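Small Events Board > Food and Drinks
Cans or big bottles for a family party?
597 views | Share (3) | Print | E-mail this topic

We use cookies to remember your login. Accept | Settings

**kamala_murthy**
Jul 29, 2021
Good evening to all. My parents will celebrate their wedding anniversary, and I am responsible for the drinks. We invited almost 200 persons. My brother wants to buy only big bottles of soda and pour it in cups. I prefer cans. With cups, everybody puts the cup down, forgets which one was theirs, and takes a new one. At my cousin's party in February we finished all the cups before the food was served.

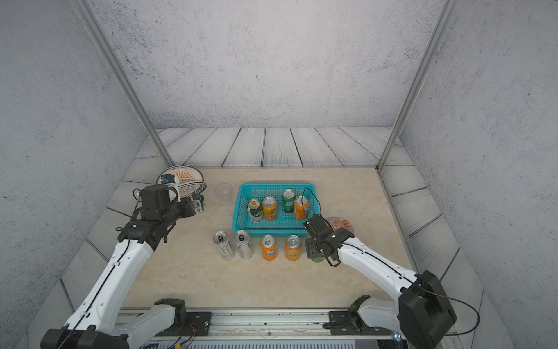
The other question is the price. In the wholesale shop near us, Trasto, the big bottles are much cheaper per liter. But I think a lot of soda from the bottles becomes flat and is thrown away, so I am not sure that we save money. What is your experience?

**sudheer.nair**
Your brother is right, sorry. For a big number of guests the bottles are easier. You need two people to pour and one table. With cans you must make cold a very big volume, and people open one, drink half of it, and leave it under the chair. I cleaned a hall after such a party and I had 103 half full cans in my bags. It is very heavy, and it leaks.

**Evdokia G**
I don't agree with Sudheer. Half full cups also stay under the chair, and a cup falls easier. My method is the following. I put the cans in baskets with holes, one kind of drink in each basket, and I put the baskets on several tables and not only on one. So there is no line. When a basket is almost empty, I bring the next one from the cooler. The water can go out through the holes, only put a towel under it.
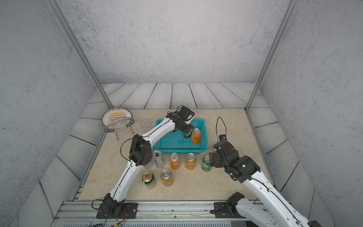
Dark green can and teal plastic basket.

For children I would still buy juice in a big bottle and give half a cup.

**sudheer.nair**
A towel under each basket, and who washes the towels?

**Evdokia G**
The washing machine, Sudheer.

**deepika_k**
Has somebody compared the small cans? They cost more, but less is left inside. I bought from Chacko last time and they took back the closed boxes with the receipt. Ask your shop about this before you pay, because not all of them accept it.

**sreekumar_r**
I would mix. Cans for soda, a big dispenser for water and lemonade. Water is what people want most when the food is spicy, and it is always forgotten. Also please keep the drinks separate from the food table. If the person with a full plate must stop and choose a drink, the whole line waits behind.
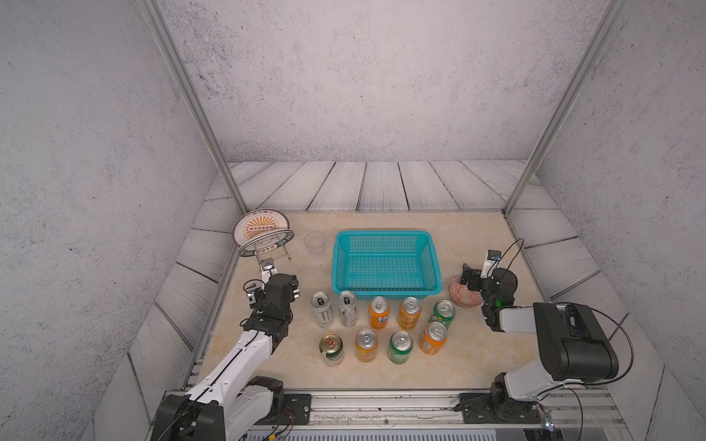 Plate on the tabletop.

**kamala_murthy**
Thank you to all. I showed the thread to my brother and he read only the answer of Sudheer. We will probably do as Sreekumar wrote, and I will ask at Trasto if they take back the closed boxes. Deepika, were the small cans available also without sugar?

**deepika_k**
Yes, but only cola.

7 comments | Share this topic | Print | E-mail
Subscribe to our newsletter for new topics every week.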